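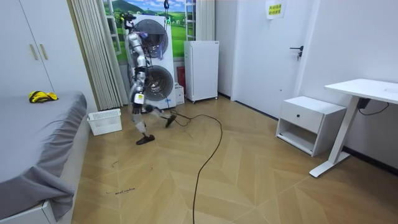

Home | Stories | Archive | Submit | About

The Walker

The fault log for the Vanden ran to 39 entries, and Yasaman Akbari had written all but one of them. The odd one out was by the Vanden's makers, Florard, and it said "No fault found".

Entry 38 concerned the wardrobe. The robot had been told to walk from the bed to the door. It set off nicely, heel up, toe down, then turned left and pressed its chest to the wardrobe like a child counting for hide and seek. It stayed there for about 3 minutes, legs still going.

"Did you press stop?" asked Simin Sharifi, who was in charge of safety and had come in specially.

"I pressed stop."

"And?"

"It stopped. Then it apologised to the wardrobe and started again."

Simin read the manual, all of it, standing up. On the last page but one she found that the stop button stopped the current step. To stop the walk, you had to stop every step in it, one at a time, or wait for the battery.

"Who would build that?"

"Someone who wanted to sell us a Wullard," said Yasaman. The Wullard was a second button. It cost 2000 pounds and came in its own case.

They rang Florard. A cheerful man asked if the robot was frightened of anything.

So for entry 39 they tried once more, Yasaman at the door, Simin with her hand on the mains. The Vanden lifted its back foot, considered the herringbone, and came on across the floor. It walked up to Yasaman, halted, and waited.

"Well?" said Simin.

"I think," said Yasaman, flat against the door, "it wants me to log it."

Comments (3)

golestani: We had a mower like this.

Pip: Did they buy the button??

marrowfat: Mains won't help if it's on battery, Simin.

© Aug 1, 2021 | Contact | Back to top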